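Search reports Enter keyword Go

Retirement and Reuse of Desktop Computers in a Mid-Sized School District
Student project report, Environmental Systems track
October 2021

1. Background

Desktop computers in the Jesetti school district are leased or bought in batches and withdrawn in batches. The date of withdrawal is set by the budget cycle and takes no account of the condition of the individual machine. The project examined what happens between the day a machine leaves a classroom and the day it is either in use again or sold by weight as scrap. Laptops, displays and printers were excluded, as the district handles them under a separate agreement.

The records cover 569 desktop computers withdrawn in one cycle ending in June. All were towers of three model lines. The district store at Grorkska holds them until a collection is arranged with the recycler, Imrie. Imrie collects only when a load reaches 1,000 kilograms, so machines can wait in storage for a long time after the decision to retire them has been made.

2. Method

Three sources were used: the asset register, the store's intake sheets, and the weight tickets issued at collection. The register and the intake sheets use different serial number formats, and matching them took up most of the first half of the project. Records that could not be matched were kept in the totals but left out of the age analysis.
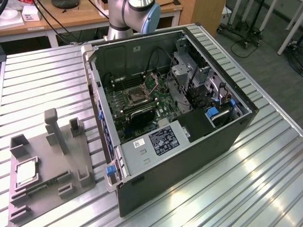 Each matched record was assigned to one of four outcomes: returned to service unchanged, returned after repair, stripped for parts, or sent out as scrap. Where the intake sheet gave two outcomes, the later one was used. A short questionnaire was also sent to the offices that receive refurbished machines. Its answers are used in Section 4 and were not weighted.

Storage time was calculated from the intake date to the date of the next recorded movement. A machine moved from one shelf to another generates a movement record in the Asance inventory system, which makes some storage times look shorter than they were. We removed shelf moves where they could be recognized by a matching origin and destination code. A few probably remain.

3. Results

3.1 Age and storage

The median age at withdrawal was 45 months. Age was a poor predictor of outcome. Machines from the oldest batch were returned to service slightly more often than those from the middle batch, mainly because the middle batch had been bought with too little memory and without spare slots. The lease documents for that batch list the memory size as meeting the minimum at the time of purchase – which it did.

The median storage time was 42 days. The distribution has a long tail, and the mean is not reported for that reason. The longest times belong to machines marked "hold for parts," a category with no end date in the store's procedure.

3.2 Value by component

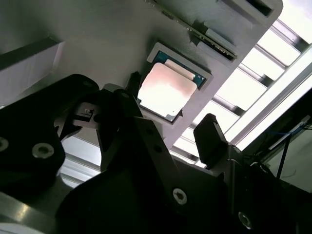 Resale value is concentrated in a small share of the mass. Drives are destroyed under district policy and contribute nothing. Memory is easy to remove and sells steadily. Processors keep more value than memory per gram but are removed less often, as the heatsink has to come off first and the contacts can be damaged in handling. A processor is also hard to sort once out of its socket, as the metal heat spreader covers most of the upper face and leaves little of the blue board showing around it. The store therefore bags each one with the asset tag of its machine. Cases and drive cages are sold by weight as mixed metal, and the price paid for them does not cover the labor of separating them from the plastic front panels.

Power supplies were a special case. The intake sheets record them as tested or untested, but the test is not defined. Two supplies marked as tested could have gone through quite different procedures, and we treat the field as unusable.

4. Receiving offices

Most receiving offices were satisfied with the refurbished machines once they were installed. Complaints were about delivery dates and missing power cords. Several offices did not know that their machines had been used before, and one had entered them in its own register as new purchases. The double entry inflates the district's reported stock and should be corrected before the next cycle.

The main objection concerned the fixed withdrawal date. Offices with light workloads asked to keep their machines past the end of the cycle.
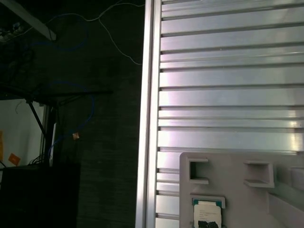 One office wrote that extending the cycle would only move the problem, as its repair requests rose sharply in the final year and the spare parts always arrived too late to be of use. It asked for a fixed stock of power supplies and memory at Grorkska and said it would accept any cycle length on that condition. The repair log supports the first part of the claim for that office. For the district as a whole, the log is too incomplete to support or reject it.

5. Recommendations

The withdrawal decision should be made per machine, using memory size and repair history as the first criteria – both are already in the register. The "hold for parts" category should be given an end date. Serial numbers should be entered in one format at withdrawal and at intake. The power supply test should be written down.

6. Limitations

One cycle was studied, in one district. Transport energy was not measured. Scrap prices changed during the period and we used the price on each weight ticket without adjustment, so component values from early and late collections are not strictly comparable.

Related reports
Paper Use in District Offices After Shared Printing
Heating Schedules in the Grorkska Store Building
Battery Collection Points in Jesetti
School Kitchen Waste: A Mass Balance

This site uses cookies to remember your settings and measure traffic. Accept Manage preferences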